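Re: [oldtv-transfer] Audio drift on the Zasmont discs

> I have the first two Zasmont discs from the August batch and on both
> of them the sound is fine at the opening titles and late by the end
> credits. Player is a Rocha. Is it the discs or the player? The older
> set from Ument never did this.

It's the discs. I checked disc 2 on an Elter deck and on a computer, and both show the same thing. The sound is 40 ms late at the first ad break and 294 ms late at the end of the episode. A fault in the player would not grow at the same rate on two different machines.

The likely cause is that audio and video were captured on separate clocks and joined later without a resample. Ument captured both through one box, so their set stays in sync even though the picture is softer.

Frame from the road segment in the second episode, Zasmont disc:
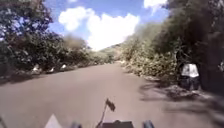

Road segment, Zasmont transfer. Note the bright lower part of the cloud.

To fix it at home, rip the episode, split out the audio and measure the delay at two points as far apart as you can find. Door slams work well. Work out the stretch from those two numbers and apply it to the whole track - do not just shift it, or the start will be wrong instead. Keep the pitch setting off. The change is too small to hear.

One more thing on disc 2: chapter 4 starts 162 frames late, so the chapter button skips the host's intro. The footage is all there if you let it play through.

I have corrected audio for the first two episodes and can post the stretch values if people want them. Disc 3 is still in the mail.

-- 
Sent to the oldtv-transfer list. Attachments over 400 KB are held for approval.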